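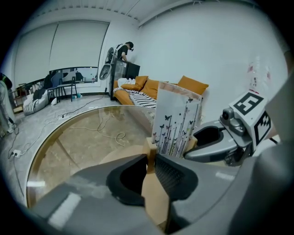 Figure 2. View from the camera on the hand-held gripper during a collection session in the Gornska room. A white panel printed with butterflies is held between the jaws, over the glass-topped table.

3.2 Collecting the demonstrations

All demonstrations were recorded with the hand-held gripper described in Section 3.1. The person collecting the data holds the tool, carries out the task at a normal pace and sets the tool down between takes. No robot arm is needed at this stage, so a session can be held in any room with enough floor to walk about in. We used two rooms. The first, which we call Skatitz, is a small kitchen with a fixed worktop. The second, Gornska, is a larger living space with a sofa, chairs and a round glass table, and it is the one shown in Figure 2.

We chose furnished rooms on purpose. In our earlier trials the tool was used at a bare bench in front of a plain wall, and the policy trained on those recordings did poorly once anything else came into view. In Gornska the lens takes in most of the room at once. Behind the table in Figure 2 there is an orange sofa with a zigzag-patterned blanket, a standing fan, white roller blinds and a good deal of white cable on the floor. We did not clear such things away between takes, and people were free to come and go while recording went on. Two people besides the one using the tool can be seen in the figure, one of them only in part.

The tasks were short. Each consisted of picking up one object, moving it to another place on the same surface or on a nearby one, and letting go. The objects were mostly flat or box-shaped, between the size of a playing card and that of a hardback book. Flat objects gave us the most trouble. A panel held upright between the jaws, as in Figure 2, hides much of what is behind it, and its lower part is itself hidden by the mesh pad on the inner face of the jaw. The moment of contact with the table is therefore often not visible in the image. We kept these takes, but gave them a separate tag so that they could be left out in the comparison in Section 5.

The glass table was a second source of difficulty. Its crossed wooden legs and the floor can be seen through the top, and the only strong edge at the height of the surface is the wooden rim. Methods that work out the position of the tool from features in the image tend to fix on the floor instead of the table. We checked for this by laying a sheet of paper on the glass at the start of every tenth take and comparing the height estimated with and without it. Takes in which the two differed by more than our limit were marked for review.

Jaw opening was read from the printed markers on the tool. A white block bearing two of these can be seen at the right of Figure 2, beside a small camera module. Glare on the grey plastic of the jaws was common under the ceiling lights. It did no harm to the marker readings unless it fell on a marker, and in that case we filled in the missing values from the neighbouring images, up to a gap of a quarter of a second. Longer gaps led to the take being dropped.

Sessions were run by Aishwarya Iyer and Aishwarya Murthy, who took turns with the tool. Each session lasted a morning or an afternoon, with a break after every hour. The tool is not heavy, but holding it level above a table becomes tiring, and recordings made late in a long session showed more small corrections near the point of release. After the first week we moved the harder tasks to the beginning of the session. Neither of the two collectors was told which takes would be used for training and which would be held back.

In total we recorded 3,193 takes. Of these, 132 were removed at the first check, nearly all for gaps in the marker readings or because the object had been dropped out of view. A further 61 were removed after review of the height estimates. This left exactly 3,000 takes, the full set used in the experiments below. The agreement with a round number is chance; we had set no target beforehand.

Labelling was done with Wusier, our in-house viewing program. For every take the labeller marks the first image in which the jaws touch the object and the last in which they hold it. Both collectors labelled a shared portion of the data separately, and where their marks were more than five images apart they looked at the take together and agreed on a value. Most such cases involved thin objects, where the jaws close gradually and the start of contact is hard to judge by eye.

The labelled takes were then converted to the format expected by Joseph, the training code used throughout this paper. Images were reduced in size but not straightened, so the strong curvature towards the edges and the black circular border remain. We tried straightening them in May, on the Skatitz data only, and found that it cost us much of the side view without improving the placing error. The results of that trial are given in Appendix B.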